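Pretitz is a small dataset of product names and shelf labels as they are written by shops. It is for people who must match one shop's list against another one and are tired of doing it by hand.

## Contents

- `names.csv`: the name as the shop wrote it, with all spelling mistakes kept
- `labels.csv`: the short form for the shelf label, at most 20 characters
- `pairs.csv`: rows from the two other files which mean the same article
- `groups.txt`: the 11 product groups

The lists come from two shops, Mancuso and Jultard. Mancuso writes everything in capital letters and puts the size first. Jultard puts the size last and sometimes forgets it.

## Groups

Small goods which hang on hooks, such as scissors on a card or a product in a tube, are in the group `hanging`. The group says how the article is sold, so scissors in a box are in `boxed`. 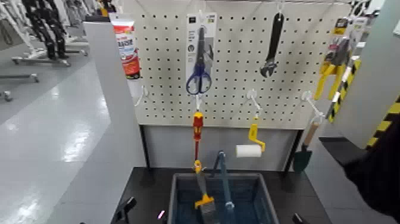

One reader of the first version wrote that this rule makes no sense for matching, and that the same scissors should stay in one group in both shops. I understand the wish. Please use the column `base_group` for it, which ignores the packaging. It is filled for almost all rows since July.

## Known problems

- Accents were lost in the Jultard export and I could not restore them.
- 5 rows in `pairs.csv` have a label but no name.
- Prices are removed. Please do not ask for them.

## Loading

Files are UTF-8, separated with semicolon. The tool Grurirance reads them directly if you set `header=1`. In a spreadsheet program, import the article number as text, otherwise the zeros in front disappear.

## License

CC BY 4.0. Corrections are welcome as a pull request, one group per request.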